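스토스콤 자선 수영 릴레이 다녀온 이야기

드디어 끝났습니다! 팔이 안 올라가서 키보드 치는 것도 좀 웃긴데, 오늘 안 쓰면 영영 안 쓸 것 같아서 일단 앉았어요.

작년에 구경만 하고 와서 내년엔 꼭 들어간다고 큰소리쳤던 그 대회, 스토스콤(Stoscombe) 실내수영장에서 열리는 자선 릴레이입니다. 팀당 7명이 번갈아 헤엄쳐서 25m 레인을 150번 왕복하는 방식이고요. 참가비랑 현장 모금은 전부 어린이 생존수영 교실에 들어갑니다. 수영장 회원권이 없는 집 아이들이 여름방학 동안 무료로 배울 수 있게 하는 건데, 저도 어릴 때 동네 강습 버스 타고 다니면서 물이랑 친해진 사람이라 이 취지가 정말 좋았어요.

우리 팀 이름은 케미츠(Kemitz)입니다. 뜻은 없어요. 단톡방에서 누가 오타를 냈는데 다들 마음에 든다고 해서 그대로 등록해 버렸습니다. 수모에도 박았고요(초록 바탕에 흰 글씨, 생각보다 예쁘게 나왔습니다).

연습은 3월부터 했습니다. 처음엔 새벽 6시 자유수영 시간에 모였는데 출석률이 처참해서 저녁으로 바꿨고, 바꾸자마자 다들 살아났어요. 저는 자유형만 그럭저럭 하는 수준이라 쉬지 않고 600m를 가는 걸 목표로 잡았습니다. 4월 초까지만 해도 200m쯤에서 어깨가 굳고 숨이 턱까지 차서 레인 줄을 붙잡고 있었는데, 호흡을 세 번에 한 번에서 두 번에 한 번으로 바꾸니까 갑자기 되는 거예요! 이 얘기 하면 수영 오래 하신 분들은 그걸 이제 알았냐고 하시겠지만, 저한테는 올해 최고의 발견이었습니다.

장비 얘기도 조금만. 수경은 드리스텍스(Dristex) 걸로 새로 샀어요. 전에 쓰던 건 김이 너무 서려서 턴할 때마다 벽이 어디 있는지 감으로 찾아야 했거든요. 새 수경은 콧대 부분이 저한테 잘 맞고, 대회 날까지 한 달 조금 넘게 썼는데 아직 맑습니다. 다만 끈이 좀 뻑뻑해서 길이 조절할 때 손톱이 아파요. 집에서 미리 맞춰 가시길.

대회 날은 아침 8시에 문을 열었는데 이미 주차장이 꽉 차 있었습니다. 저는 버스로 가서 다행이었고요. 로비에는 접수대랑 간식 테이블, 그 옆에 중고 수영복이랑 오리발 파는 바자회가 있었어요. 거기서 거의 새것 같은 킥판을 하나 건졌습니다. 집에 킥판이 이미 두 개 있다는 건 비밀로 해 주세요.

개회식은 짧아서 좋았고, 바로 첫 주자들이 출발대에 올랐습니다. 휘슬 소리 나는 순간 관중석에서 지르는 소리가 천장에 부딪혀서 웅웅 울리는데 와, 그 소리는 진짜 직접 들어 보셔야 해요. 저는 네 번째 주자였고, 기다리는 동안 손바닥에 땀이 나서 수건만 계속 만지작거렸습니다.

막상 물에 들어가니까 머리가 하얘졌어요. 연습 때 페이스고 뭐고 첫 50m를 너무 세게 가서 세 바퀴째부터 다리가 가라앉는 느낌이 확 왔습니다. 그런데 옆 레인 할아버지가 정말 느긋하게, 물 한 방울 안 튀기면서 제 옆을 스윽 지나가시는 거예요. 그 팔 젓는 리듬을 곁눈질로 따라 하다 보니 숨이 다시 돌아왔습니다. 할아버지 감사합니다. 나중에 인사드리려고 찾았는데 수모 벗으시니 도무지 누군지 모르겠더라고요.

교대는 꽤 매끄러웠어요. 한 번은 다음 주자가 화장실에 가 있어서 제가 한 바퀴를 더 돌았는데, 이건 밥 한 번 얻어먹기로 하고 넘어갔습니다. 마지막 주자가 들어올 때는 우리 팀 모두 벽 앞에 쪼그려 앉아서 손을 물에 담그고 첨벙첨벙 응원했어요. 목이 아직도 쉬어 있습니다.

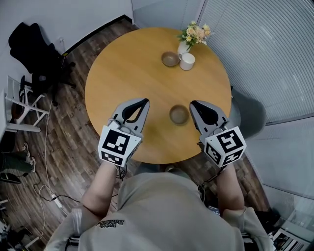 결과부터 말하자면 참가 팀 49개 중에 우리는 한가운데쯤이었어요. 작년 기록이 없으니 올해 기록이 곧 팀 최고 기록입니다! 1등은 올해도 뮈클레부스트(Myklebust) 마스터즈 팀이 가져갔는데, 그분들 턴하는 걸 가까이서 보니 화도 안 나고 그저 감탄만 나왔습니다. 벽을 차고 나와서 레인 절반 가까이를 물속으로 가더라고요. 내년 목표는 플립턴이라도 제대로 배우는 걸로 정했습니다. 지금은 열 번 하면 네 번은 코로 물이 들어와요.

끝나고는 수영장 맞은편 칼국숫집으로 몰려갔습니다. 물에서 나온 뒤에 먹는 뜨거운 국물은 왜 그렇게 맛있을까요. 저는 칼국수에 만두까지 시키고 공깃밥도 말았습니다. 머리도 덜 말린 채로 다들 말없이 먹기만 하다가, 누가 내년에도 할 거냐고 물으니까 전원이 손을 들었어요.

혹시 관심 있는 분들을 위해 적어 두면, 내년 접수는 보통 2월에 수영장 게시판에 먼저 붙고 며칠 뒤에 온라인으로 열립니다. 팀이 없어도 개인으로 신청하면 빈자리에 넣어 주니까 겁내지 말고 신청하세요. 평영만 하셔도 됩니다. 우리 팀에도 처음부터 끝까지 평영으로 간 사람이 있어요.

저는 이제 어깨에 파스 붙이고 자러 갑니다. 다음 글에서는 바자회에서 산 킥판으로 하는 발차기 연습 얘기를 써 볼게요!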